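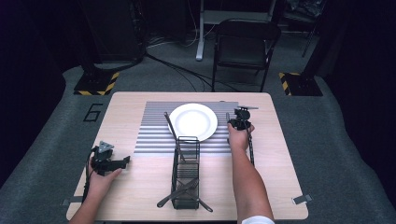
Informe de avance para la Fundación Callelach
Proyecto Fludo: buenas prácticas para la enseñanza de tareas domésticas con pinzas de mano

Estimada Setareh, estimados amigos de la Fundación:

Antes de entrar en materia quiero daros las gracias por la paciencia con que habéis esperado estas páginas. Prometimos un informe breve y me temo que no lo va a ser del todo, pero han pasado muchas cosas desde la última vez que nos escribimos y me gustaría contarlas con cierto orden.

Lo principal: el cuaderno de normas ya existe. Recordaréis que en la solicitud hablábamos de redactar unas reglas comunes para las personas que manejan las pinzas durante las grabaciones, porque cada operador trabajaba a su manera y luego las demostraciones no había quien las comparase. El borrador que circula ahora lo ha escrito casi entero Xiuying Long, con mucha ayuda de Simão Correia en lo que toca a seguridad, y se está aplicando en todos los puestos, también en el de clasificar vajilla y cubiertos, que es el que más quebraderos de cabeza nos ha dado.

Qué dice el cuaderno

La primera parte trata del puesto de trabajo. Cada puesto lleva su número en el suelo, bien grande (en el de los cubiertos, un 6 hecho con cinta negra sobre la moqueta), y ese número se anota en la hoja de sesión antes de coger nada. Los bordes de las bases de los equipos tienen que ir señalizados con franjas amarillas y negras. Sobre los cables hemos discutido largo y tendido. La regla provisional pide que los que cruzan el suelo vayan recogidos o sujetos, y ahí todavía no cumplimos: detrás de la mesa de la vajilla siguen sueltos por la moqueta, y Simão lo ha apuntado como incidencia abierta.

La segunda parte se ocupa de las pinzas. El cable de cada una debe caer hacia el lado del operador sin pasar por encima de los objetos, y la placa de arriba tiene que quedar despejada, sin mangas ni dedos delante. Parece una tontería, pero hubo que escribirlo. También se pide empezar cada toma con una pinza a cada lado de la mesa y esperar un momento antes de moverse.

La tercera parte, la de los objetos, es la que más ha cambiado. Al principio queríamos fijar una posición exacta para todo, y Arash Farahani nos convenció de que era mala idea: en una cocina de verdad los cubiertos no esperan alineados. Ahora el cuaderno admite, por ejemplo, que un cubierto asome de la cesta y se apoye en el borde del plato, o que un cuchillo quede cruzado sobre la mesa, siempre que se anote en la hoja. Con los cuchillos hay una norma aparte - se cogen solo con la pinza, nunca con la mano libre - y esa no admite excepciones.

Cifras y auditoría

Llevamos 2729 demostraciones revisadas con el nuevo criterio. La revisión la hacen siempre dos personas por separado, y cuando no coinciden decide Xiuying. Es un sistema lento, lo sé, y Shahram Akbari me lo recuerda cada vez que mira el calendario, pero de momento prefiero no tocarlo.

La firma Dotier nos hizo la auditoría externa que pedía el convenio. Salimos bien parados, con dos observaciones: la de los cables, que ya os he contado, y otra sobre los descansos de los operadores, que estaban previstos pero no quedaban registrados en ninguna parte. Esta segunda está resuelta, con una casilla nueva en la hoja de sesión.

Lo que queda por hacer

Nos falta traducir el cuaderno al portugués, probarlo con el equipo de Ibarra, que trabaja con otras mesas y otra luz, y cerrar el capítulo de consentimiento y protección de datos, que va con retraso por culpa mía. Si todo marcha, la versión definitiva estará lista en julio. No pedimos ampliación del presupuesto, aunque sí permiso para pasar a formación una parte de la partida de viajes, que apenas hemos usado.

Me encantaría que vinierais a ver los puestos antes del verano. Decidme qué fechas os vienen bien y preparamos la visita.

Un abrazo muy cordial de todo el equipo,

La coordinación del proyecto Fludo
23 abr 2022

Comentarios

Setareh Kordestani
Muchas gracias, leído con gusto. Lo del traspaso de la partida de viajes no debería dar problemas, pero mandadme el desglose en hoja aparte, por favor.

Arash Farahani
Una precisión sobre la tercera parte: la posición del plato sí la mantenemos fija al comienzo de la toma. Lo que dejamos libre son los cubiertos.

Equipo de Ibarra
¿La norma de los cuchillos vale también para los de untar? Aquí los usamos sin filo y nos vendría bien saberlo antes de imprimir las hojas.

Xiuying Long
Sí, vale para todos. Lo aclaro en el próximo borrador y os lo envío.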